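Please Let the Second Book Be a Second Book

5 December 2022

I finished the first Furex book back in July, sitting on the back steps with my feet in a bucket of water, and I loved it so much that I went straight inside and preordered the next one. So you can imagine how I felt last week when I got to the last page of book two and realized that I'd read 468 pages and the heroine was standing in the same town, with the same problem, and slightly wetter hair.
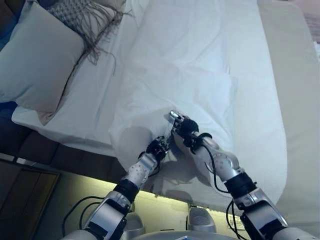
I wasn't even mad at first. I just sort of flipped the last page back and forth to see if there was more. There was more, but it was a sneak peek at book three.

I read a lot of young adult fantasy. I'm well past the age it's meant for and I don't care one bit, because it has the best openings in the business. You get a dead sister or a locked gate on page one and off you go. What I've started to dread is the middle. Somewhere along the way a lot of series stopped writing second books and started writing very long hallways between the first book and the last one.

Furex: The Salt Year (that's book two) is a good case because the first one was so tight. In book one we meet Sonier, the drowned city where the dead go to trade their memories for time, and we get the rules fast. You can stay 21 days. You can't say your own name. If somebody up in the living world says it for you, you lose a day. That's a great set of rules! I was worried every single time somebody's mother opened her mouth.

Then book two comes along and adds a council. And the council has a rival council. There's a whole section, I swear it's a quarter of the book, where our girl travels to Erncombe to ask permission to go back to Sonier, and they say no, and she goes anyway. She could have just gone! I'd have believed it. She's sixteen and her best friend is down there.

I know what people say about this, because I've had the argument with my book club more than once. They say the middle book is for deepening the world. Fine, I like a deep world. I've read the kind of fantasy that comes with a family tree and a pull-out map and I've enjoyed it. But the world in the first Furex book felt deep because I was only shown corners of it. There's one line about the bell ringers going on strike, and I thought about those bell ringers for days. In book two we meet them. They're okay. They mostly complain about the stairs.

The other thing I hear is that the author is setting things up. I have less patience with that one. Setting up is what you do in the first act of a story, and if you sell me the setup on its own, in hardcover, with sprayed edges, I'd like something to happen in it too. I want a middle book to break something the first book made me fond of. Kill the mentor, burn the school, let the nice boy turn out to be a coward and stay one. Just change it so that it can't be changed back by chapter three of the next installment.

My favorite second book of the last few years is the one in the Ocampo series, which hardly anybody I know has read. It starts 2 years later. No recap, no waking up in the infirmary. The two girls who ended the first book swearing to be friends forever aren't speaking, and you don't find out what happened until you're well past the halfway mark, and when you do it's something so small and mean that I had to put the book down and go wash dishes. It's short, too. I read it in a weekend and I've been bugging people about it ever since.

I don't think length is really the problem, for what it's worth. I'd read 1000 pages about Sonier if the clock kept ticking. That's what went missing in The Salt Year. The 21 days get suspended (by the council, naturally) and once they're gone there's no reason for anyone to hurry, so they don't. They have long talks on balconies. There's a ball. I like a ball as much as the next person, but I kept thinking about the best friend, who is supposedly fading away under the water the entire time and gets one scene.

And it's a really good scene! That's what bugs me. She's trying to remember the color of her own front door, and she goes through every color she can think of, and none of them feel right, so she picks green and decides to believe it. It's maybe three pages. Whoever wrote that can write a whole book that good, and already did, once.

So yes, I'll be buying the third one. I've already told the bookstore to hold me a copy. But I'm borrowing the next series from the library until I've heard from somebody who has made it through the middle, and if there's a council on the back cover I'm putting it back on the shelf.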